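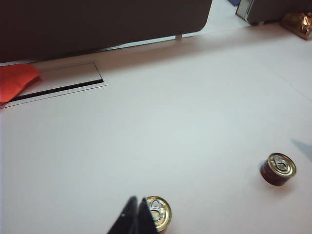 **Gesucht: Leute, die Dosen öffnen und sich dabei nichts einreden lassen**

Die Hersteller behaupten seit Jahren, ihre Deckel gingen »leicht und sicher« auf. Wir glauben das erst, wenn es jemand mit kalten Fingern und ohne Gabelstiel probiert hat. Für die zweite Runde unserer Verschlussprüfung suchen wir im August Teilnehmerinnen und Teilnehmer ab 18 Jahren. Vorkenntnisse sind unnötig, gute Laune auch.

Wir sind die Prüfstelle Pramby, ein kleines Büro, das Verpackungen aus dem Supermarkt an Tischen testen lässt, wie sie in jeder Firma stehen. In der ersten Runde kamen 1082 Fragebögen zusammen. Ein guter Teil davon war unbrauchbar, weil überall »ganz okay« angekreuzt war. Davon haben wir genug.

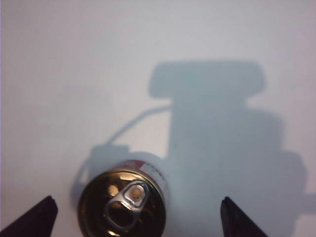

Getränkedosen kommen diesmal dazu, obwohl wir lange gezögert haben. Angeblich gibt es da nichts mehr zu verbessern. Wer kurze Nägel hat oder Rheuma, erzählt etwas anderes. Uns interessiert der Ring auf dem Deckel: wie man unter die silberne Lasche kommt, wie viel Kraft es braucht und ob man sich dabei ärgert. Bei den flachen Fischdosen geht es zusätzlich um die Kante und ums Kleckern.

Was Sie tun:

- Dosen in vorgegebener Reihenfolge öffnen, am Tisch, im Sitzen
- jeden Versuch sofort bewerten, auch die misslungenen
- den Tisch zwischendurch abwischen — ja, selbst

Ein Termin dauert 2 Stunden, dafür gibt es 100 Euro. Bezahlt wird auch, wer keine einzige Dose aufbekommt. Gegessen wird nichts, und Reste gibt es nicht mit nach Hause.
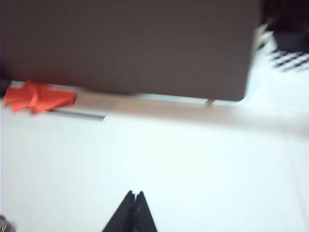
Die Termine finden im Haus Seltgate statt, Eingang Warrier, Klingel »Drerercombe«. Der Aufzug fährt meistens. Wer darauf angewiesen ist, ruft besser vorher an.

Nicht mitmachen kann, wer bei einem Dosen- oder Lebensmittelhersteller arbeitet oder Fischgeruch schlecht verträgt. Frische Schnittwunden an den Händen sind ebenfalls ein Ausschlussgrund.

Bewerben Sie sich formlos und schriftlich bis Sa., 8. Juni. Schreiben Sie dazu, welche Verpackung Sie zuletzt verflucht haben und warum. Lebensläufe lesen wir nicht. Zusagen verschicken wir nach Eingang, Absagen leider auch.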